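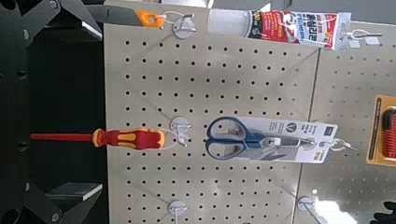

1/ Botha ferry thread -- for anyone booked out of Zadari this week

Category: Getting Around > Ferries & Buses
Print | E-mail

13 May 2018

Nileo have just pulled the evening sailing. Both directions. Text came through while I was standing in the ticket line, so did everyone else's by the sound of it

2/ Morning boat still on as far as I know. Holds 334 foot passengers, and it was already close to full before this. If you have an evening ticket do NOT just turn up in the morning, they are only boarding people who've been moved across on the system

3/ To get moved: reply YES to the text. That's it. The link in the text goes to last year's timetable, ignore it

4/ No text? Then they have the wrong number for you or you booked thru an agent. Agent bookings have to go back to the agent. I asked twice. The desk can't touch them

5/ Reason given is "a technical matter with the stern ramp." Same ramp that was out for most of March. They said it was fixed then

6/ Cars -- different story. No vehicles at all till the ramp is sorted. Woman at the desk said two days, the sign says three, the website says nothing

7/ If you've got a car and have to be on the other side, the road way round is 280 miles. Did it in March. Fuel up before Flillik, there is one pump after that and it closes at six

8/ Bus option: the coach from Zadari harbor goes to Flillik, change there for Botha. Leaves 7:15 am, gets in late afternoon if the connection holds. It held for me once and didnt once

9/ Coach is 28 one way, cash or card. Nileo say they'll pay it back if you keep the reciept and your sailing was canceled. Get the paper one, the driver will try to wave you on without it

10/ Refund vs rebook -- you can have one or the other. If you reply YES you've rebooked and the refund goes away. Two people ahead of me found that out at the window and were not happy

11/ Refund form is under Contact, not under Refunds. Refunds page is just the policy. Took me ages

12/ Hotel: they are giving vouchers but only for people starting their trip somewhere other than Zadari. Bring something with your address on it

13/ Left luggage shuts at 8. They won't keep it open for this, I asked

14/ Someone asked about bikes. Bikes count as foot passengers, go on by the side door, so yes you can take one in the morning. Tandems no idea

15/ Dogs same as usual, on deck or in the car. No cars so -- on deck. Bring a coat

16/ Update. Desk now says 500 people need moving off tonight and tomorrow night together. One morning boat won't do that. They're "looking at" a second sailing midday. Not confirmed, don't plan on it

17/ Line is out past the café. If all you need is the refund go home and do the form, you don't need the desk for it

18/ Midday boat is now up on the board as "TBC". Still not on the website. Will post when the text comes

19/ Correction to 8, coach is 7:05 not 7:15. Sorry. Be early, it's the small coach

20/ Phone on 9 percent, going to find a plug. More later

Share this thread (28) | Comments (6)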